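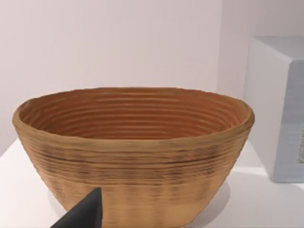

Sutesport has released version 3 of Plumimer, its home and interior design program for Windows and Mac. The update adds a new materials editor, a reworked kitchen planner and a faster way to turn a floor plan into working drawings. Much of the work has gone into how surfaces look up close. An oval basket on a white tabletop, with ridges running around its sides and a thick, rounded rim, can now be rendered with darker streaks and paler patches in the texture instead of one flat tan. The same editor handles flooring, siding, roof shingles and countertops.

The program is aimed at homeowners, remodelers and small building firms that need accurate plans but don't want to learn a full CAD package. Users draw walls in a 2D window and see the 3D view update next to it. Doors, windows and cabinets snap to the wall they are placed on, and dimensions can be typed in directly or adjusted by dragging.

Version 3 was announced May 6, 2021. It is available now as a download from the Sutesport website and will be sold on disc through office supply stores starting in August.

## Materials editor

In earlier versions, a material was a single picture tiled across a surface. That worked for paint and plain tile, but wood grain and brick tended to repeat in an obvious way on long walls. The new editor splits each material into color, relief and sheen, and each can be changed on its own. A setting called Variation shifts the pattern from one part of the surface to the next.

The library ships with 113 new materials, bringing in more types of stone, stained concrete and painted siding. Users can also load their own photos of a sample and set the real-world size, so that a 12-inch tile shows up as a 12-inch tile. Materials made in the editor can be saved to a file and passed to another Plumimer user.

Materials from version 2 projects are carried over as they were. To use the new settings on them, open the material and choose Convert. The original is kept in a folder named Legacy.

## Kitchen planner

The kitchen planner has been rebuilt. Base cabinets, wall cabinets and appliances are now placed from one panel, and the program checks clearances as items are added. If a refrigerator door would hit an island, or a drawer can't open fully next to a corner, the item is outlined in orange and a note appears in the margin of the plan.

Countertops are generated from the cabinets below them and update when a cabinet is moved. Overhang, edge profile and backsplash height are set once for the whole room and can be overridden for a single run. Sink and cooktop cutouts are included in the countertop drawing, with dimensions to the nearest sixteenth of an inch.

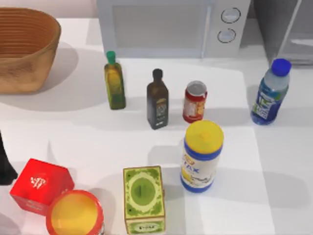 Cabinet schedules have been improved as well. The schedule lists each unit by number, width, height, depth and hinge side, and the numbers match the labels on the elevation drawings. It can be exported as a spreadsheet or printed on the same sheet as the plan. Remodelers had asked for this so they could send a single document to a cabinet shop.

"Most of the requests we got were about paperwork," said Jade McKinnon, product manager for Plumimer at Sutesport. "People liked the 3D view, but then they had to redraw half of it for the permit office or the supplier. We spent most of this release on the part that comes after the design is done."

## Working drawings

A new Sheets window puts floor plans, elevations, sections and schedules on printable pages. Each view on a sheet stays linked to the model. When a window is moved in the plan, it moves on the elevation and its entry in the window schedule changes too. Sheet sizes from letter to 36 by 48 inches are included, along with title blocks that can be edited to show a firm's name and address.

Automatic dimensioning now works for interior walls as well as exterior ones. Users can choose whether dimensions run to the face of the stud or to the finished surface, and the choice is printed in the notes. Section lines can be jogged, which lets a single section pass through a stairway and a room that don't line up.

Plumimer still doesn't produce structural calculations. Beams, headers and footings can be drawn and labeled, but sizing has to come from an engineer or from local code tables. The manual says so on its first page, and the program now prints a short statement to that effect on any sheet that contains a framing plan.

## Import and export

Version 3 reads and writes DXF and DWG files. Imported drawings come in as a background layer that can be traced, scaled and locked. On export, walls, doors, windows and text go to separate layers, and the layer names can be changed before saving.

The update also adds a direct link to Fraser, the estimating program used by many small contractors. Wall areas, floor areas, cabinet counts and door and window lists are sent to Fraser as line items. Prices are not sent back, so any change to the estimate has to be made in Fraser itself. A similar link to Tredstead, which handles stair and railing layouts, is in testing and will be offered to registered users as a free add-on when it is finished.

## Speed and requirements

Sutesport says large projects open faster than before, mainly due to a change in how furniture and fixtures are stored. A house with several furnished floors no longer loads every object at full detail — items in rooms that are out of view are held back until they are needed. The 3D view can be switched to a simplified mode on older computers.

The program needs a 64-bit version of Windows or macOS, 8 GB of memory and a graphics card with at least 2 GB of its own. Full-quality renderings will run on less but take longer. The installer offers a smaller setup that leaves out the furniture library, which can be added later from the Help menu.

## Price and upgrades

Plumimer 3 sells for $95 for a single user. The license covers one desktop and one laptop, as long as both belong to the same person. Owners of version 2 can upgrade at a reduced price from inside the program, and anyone who bought version 2 in the past 90 days gets the new version free. Owners of the first version will need to buy a full license.

A trial version is available. It includes all the drawing tools and the full materials library, but printed sheets carry a watermark and DWG export is turned off. Projects started in the trial can be opened in the paid version without conversion.

Files saved in version 3 can't be opened in version 2. Firms with more than one copy are advised to upgrade all of them at the same time, or to keep shared projects in the older format using the Save As command.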